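Kendmont Slide Seat Pad, six months in

Posted 2024-03-23 by Mariann Oláh

I row on a machine in winter and on the river from spring on, and I have a bad tailbone from a fall on icy steps years ago. So I am the exact customer for a seat pad, and I have bought too many of them. The Kendmont is the latest. It cost me 100 dollars before shipping, a silly amount of money for a piece of foam with a cutout in it.

The sales page says the pad "releases your natural stroke." I don't know what that means and I doubt Kendmont does either. It also says the foam was tuned with input from competitive scullers, none of them named. I wrote to ask what the foam was and got a friendly reply that did not answer the question.

My log says 324 miles on it, most of them on the machine in the basement. Long steady pieces, some ugly intervals, and two tests I would like to forget.

Comfort first. For the first half hour it is good. The cutout is in the right place, which I can't say for the Skutia pad I used before it, and the front edge slopes down enough that my hamstrings don't go numb at the catch. After that the foam gives up. By the end of an hour I can feel the seat underneath, and then I am back to shifting my weight between strokes like I did on the bare seat. I weigh a bit more than the people in the Kendmont ads. If you're a lightweight you may get longer out of it.

Grip is where I have a real complaint. The underside has a rubbery dot pattern that holds fine on the machine. In my single it creeps backward every time I take the rate up. I tried wiping the seat down and I tried rinsing the pad. Same thing. My doubles partner ties hers on with a shoelace and says it works, but for 100 dollars I would like the shoelace to be included.

It also raises you. Only a little, but in a narrow boat you notice it in your hands before you notice it anywhere else. I had to move my oarlocks up a spacer, and then back down when I took the pad out for a race. The instructions say no rigging changes are needed. I'd call that wishful.

The cover has held up. There's no fraying at the seams, and it comes out of the wash the same shape it went in.

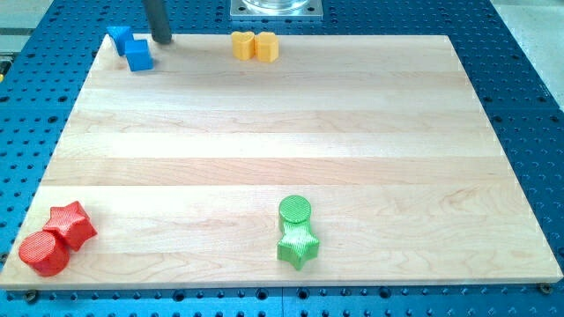

Colored blocks in pairs on a maple cutting board.

How does it compare? The Skutia is cheaper, flatter and stays put, but the cutout is too far forward for me. The Plurneo gel pad is heavy and cold to sit on in the morning, and mine split along one side in July. It was 11 weeks old, and the store would only give me credit. I did like it up to then. I haven't tried the Xia, and the reviews I've read all sound like they were written by the same person.

I'm keeping the Kendmont on the basement machine for pieces under 40 minutes. For the boat I've gone back to the Skutia -- sore tailbone and all. If the price comes down I might feel kinder about it. At full price, borrow one from somebody at your club and sit on it for a whole hour before you order.

Three stars out of five.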